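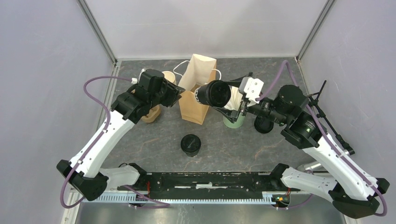
Brown kraft carrier bag with white rope handles, standing open, with a beige cup on a grey tabletop.

Garnell Kraft Carrier Bag, Upright, Rope Handle
Supplied by Ammann Packaging, Brullthorpe

Overview

The Garnell carrier is a tall paper bag for shops, museum stores, cafes and offices that pack small household goods by hand. It is made from unbleached brown kraft paper and fitted with white rope handles, one on each side of the opening. The bag is delivered flat. Once opened and squared at the base, it stands without support on a level surface, which leaves the packer free to place items from above.

The bag is sold plain. Customers who require a printed mark should refer to the section on printing.

Specifications

Material: brown kraft paper, uncoated inside and out
Handles: white twisted rope, knotted inside the top fold
Top edge: turned in and glued
Base: folded block base with loose card insert
Case quantity: 600 bags
Bundle quantity: 50 bags, paper banded
Maximum recommended load: 9 pounds, evenly placed
Color: brown only

The paper is a natural product and its shade varies slightly from one production run to the next. Orders that must match should be placed together and marked accordingly. Shade variation is not accepted as grounds for return.

Recommended contents

The bag is suited to cups, mugs, small jars, boxed candles, folded table linen and similar articles. A single cup may be placed directly on the card insert. Where two or more cups are packed in one bag, each should be wrapped separately, and the heavier pieces should be placed at the bottom. Sharp corners should be covered before packing.

The bag is not intended for loose food, frozen goods, open liquids or articles with wet surfaces. Drinks may be carried only in sealed containers. For prepared food, customers are referred to the Gelell range, which has a lined interior and a wider base.

Opening and packing

1. Remove one bag from the bundle and pull the two handles apart.
2. Press the base flat from the inside and lay the card insert in place.
3. Stand the bag upright on a firm table with the handles turned outward, clear of the opening.
4. Place the first item at the center of the base.
5. Fill any remaining space at the sides with tissue or crumpled paper.
6. Bring the handles together and lift by both.

Lifting by one handle places the full load on a single pair of knots and is not recommended. Bags that have been overloaded should be taken out of use.

Storage

Cases should be kept indoors, off the floor and away from heating pipes. Opened bundles should be stored flat. Paper that has taken up moisture will not hold a clean fold, and the bag may lean when stood up.

Printing

One-color printing is available on the front panel for orders of 3 cases or more. Artwork is to be supplied as a line drawing. Fine shading and photographs do not reproduce well on brown kraft and will be declined. A paper proof is mailed to the customer for signature before the run begins. Printed orders cannot be canceled after the proof has been signed.

Ordering and returns

Orders are accepted by the full case. Customers wishing to examine the bag may request a sample bundle in writing, at the cost of postage. The Brullthorpe warehouse closes for stocktaking during the first full week of January, and orders received in that week are processed when it reopens.

Unopened cases may be returned within 54 days of delivery. Printed bags and part cases are excluded. Damage in transit should be noted on the delivery slip at the time of receipt.

Related items

Gelell lined food carrier
Garnell tissue paper, white, flat sheets
Garnell replacement card inserts

Page last revised 07/09/2021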